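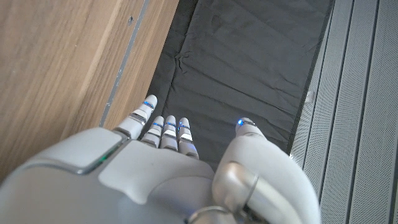 Okcombe plant puts robot hand cell on a set service schedule

The Liletti parts warehouse in Okcombe has changed how it looks after the robot hand in its small-goods cell, after a run of missed picks in November.

The cell, built by Walemberg, uses a five-digit hand with a camera at the wrist. It takes bagged parts out of a cloth-lined channel and passes them to a packing station. Until now the hand was serviced only when it threw a fault. It will now be taken out of use after every 3000 picks for a check of the joints, the finger pads and the lining.

Prasanna Gunawardena, who runs maintenance on the site, said the faults in November came down to two things. The thumb had drifted slightly from its home position, and the black lining had crept toward one side, so bags settled in a fold where the fingers closed short of them.

"We logged the first one at 1519 picks and the next at 1791," Gunawardena said. "Both times we reset it and carried on. We should have stopped and looked at the cloth."

The check takes six steps. The technician empties the channel, parks the hand over it with the fingers pointing down, and confirms that the light on each digit is blue. Each digit is then opened and closed on its own at low speed. The pads are wiped with a dry cloth, the lining is pulled flat and fixed again at the sides, and the home position is saved before the cell goes back into automatic.

Sharada Poduval, the night shift lead, said the work fits into the break at 2 a.m. and hasn't held up packing so far. Her crew keeps a spare lining at the cell — the old one had to be fetched from the stores on the other side of the yard.

Liletti plans to use the same schedule at its Gazi site, where a second cell is being installed. Walemberg will train the technicians there.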